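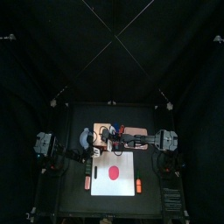
A reader wrote in to say that she had given up on The Siege of Skarneck twice, both times on page 241, because she could no longer tell which duke was inside the walls and which one was outside throwing rocks at them. Could I please explain how I keep everybody straight?

I'd love to! Fat historical novels are my favorite thing in the world, and the trick that got me through most of them is a single sheet of paper folded in half and tucked inside the back cover. I call it a muster sheet. It takes 10 minutes to set up and then it grows along with the book.

What you need

One sheet of plain paper, a pencil with a decent eraser (people change sides a lot), and a second color for the dead. I use red.

Setting it up

Fold the sheet so you have four pages. The front is for people, the middle two are for the map, and the back is for dates and odd words.

On the front, draw 2 columns and put one side of the war at the top of each. For Skarneck that means the town on the left and the army of Galang on the right. Leave a strip along the bottom for anybody whose loyalty you can't work out yet. In a good siege novel that strip fills up fast, and it's where most of the fun is.

Write people down the second time they appear. If you do it on the first appearance you'll end up with every stable boy and innkeeper in the province, and your sheet will be full before the first arrow flies.

Next to each name put whatever you'll really remember them by. Titles are hopeless for this, as half of them get inherited by somebody else in chapter nine. "Bad knee, owes money to the bishop" works far better. Add the page number so you can flip back.

The map

Even if the book prints one, draw your own! It can be terrible. Mine for Skarneck is a potato with a river through it. Mark the gates, the ford, the hill where the camp is, and then add places only when a character goes there. Brisness gets mentioned all through part one, and I didn't bother with it until the relief column finally marched out of it in the snow. When an army moves, draw an arrow and write the month beside it. You'll be amazed how much clearer the winter chapters get.

Dates and odd words

Jot down a month whenever the author gives you one. Skarneck jumps back to the previous November with no warning at all, and that single note saved me a lot of head scratching. Words like mantlet and sally port can go underneath, with a short meaning in your own words.

When somebody changes sides

Don't erase them completely. Draw a line from the old spot to the new one and put the page number on the line. By the time you reach the parley at Plalik you'll have a wonderful tangle, and you can follow every betrayal back to where it started.

If you've already quit partway through, there's no need to start over. Skim the first page of each chapter you've read, fill in the sheet from those, and pick up the story at the last place where you were still enjoying yourself.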